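第三节 耳机收纳与清洁(Koda 桌面套装)

编写:Leokadia Mazurek,7月修订

动手前
桌面擦一遍。浅色桌面上细渣多,容易沾到网罩上。
备好:干软布、小毛刷、棉签。不要酒精,不要湿巾。
两副耳机别混,一副弄完再开另一副。

3.1 开盒
1. 盒子放稳,盖子朝上,拇指从合缝处往上推。
2. 盖子自己立住再松手。
3. 先看盖子内侧。灰都积在那儿,毛刷扫,别用嘴吹。
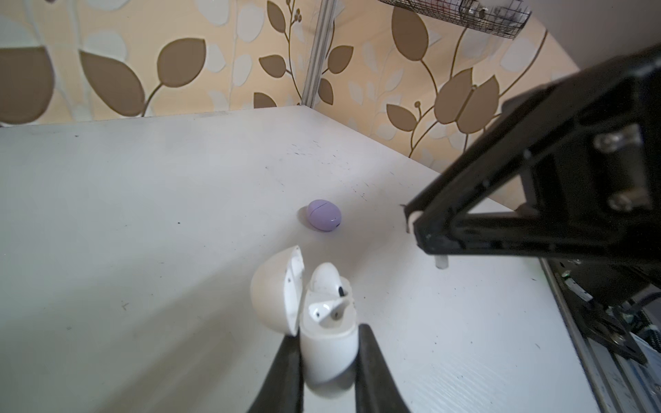

4. 取耳机:捏住头部往外提,不要抠网罩。
5. 取出后横放桌上,离桌边远一点。
注意:Rurnetti 旧款盒盖铰链偏紧,掰过头会断,断了不保修。

3.2 清洁
1. 网罩朝下,毛刷轻扫,8下够了。
2. 耳机柄用干布擦一道。
3. 盒内凹槽用棉签转一圈,触点别使劲按。
4. 棉签掉毛的话换一根,毛留在槽里会充不上电。
小盒子圆滑,拿的时候捏两侧,手干再拿。
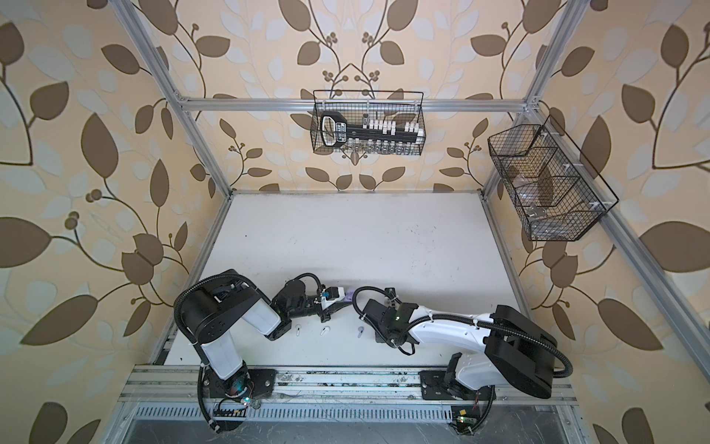
5. 充电口只用干毛刷。牙签、针一律不行。
6. 擦完盖好盒子,再弄下一副。
警告:耳机进水不要放回盒里充电,先凉干。

3.3 分拣归位
1. 全部取出,摆成一排,留点间隔。
2. 按颜色分,再分左右。左右标记看柄内侧。
3. 对准凹槽放下,听到吸附声即可。没吸住就转个方向再试,别硬塞。
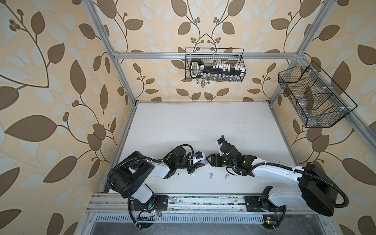 归位最常出的错是左右放反,盖子合不严,指示灯也不亮。拿起来之前先把柄的方向理顺,像桌上这四只,横着排开,白色的两只挨在左边,先收这一对,剩下的再收。头部有深色点的那面别压在桌上蹭,容易刮花。紫色小件单独拿着,别和耳机堆一起。

3.4 收起
1. 盒盖全部合上,轻晃一下,没有响声在放。
2. 放进 Esquivel 收纳格,充电口朝外。
3. 长期不用,每月充一次电。

备件:替换耳塞订货号2,337,棉签订货号83,均向 Brulleck 订。充电盒丢了只能整套补,单盒不买。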